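Allotby Mill, open afternoon

I had low hopes of the Allotby open afternoon and went mainly to get out of the house in June. The leaflet promised "a working paper mill in the heart of the village". Both halves of that need some qualification. The mill is a good walk out of the village, past the allotments and a bus shelter with no timetable in it, and the working part is one vat in what used to be the rag store.

Entry was 4 pounds, which included a cup of tea if you were quick. I arrived at two and the queue already went back to the gate.

Our guide was Tolera Nigatu, who plainly knows the building and had been handed a script that didn't do him justice. The script says the mill "supplied half the county". When a man at the back asked which half, Tolera admitted that the surviving order book covers a single winter and is mostly sugar bags for a grocer in Hallside. I liked him a good deal more after that. He also told us the wheel had been turning for 700 years, then said that the wheel itself was put in after the last one rotted, and that the date belongs to a mention of some other mill on the same stream.

The vat demonstration was the best of it. Zyanya Zavala dipped the mould, gave it a shake each way and turned out a sheet on the felt with no fuss at all. She reckons a good vatman could make around 500 sheets in a day. I would like to know who counted. Children were allowed a go and most of theirs came out with holes in.

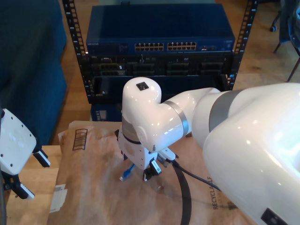 Upstairs is the drying loft, reached by a stair I wouldn't recommend to anyone with knees. The shutters are original on the stream side and new on the other, and it is to the mill's credit that a card says so. There is less to be said for the sound effects, which are of horses, played on a loop in a room where no horse can ever have been.

The shop sells notebooks. I turned one over and the paper was made elsewhere, though the covers are done by hand in Hallside. A pack of the mill's own sheets costs rather more, and has deckle edges that will jam any printer you own.

Would I go again? For the vat, possibly, and if they let Tolera throw the script in the stream. The café had run out of scones by twenty to four. Parking is in the field opposite and the 46 bus stops at the lane end, or did on the way there. I walked back.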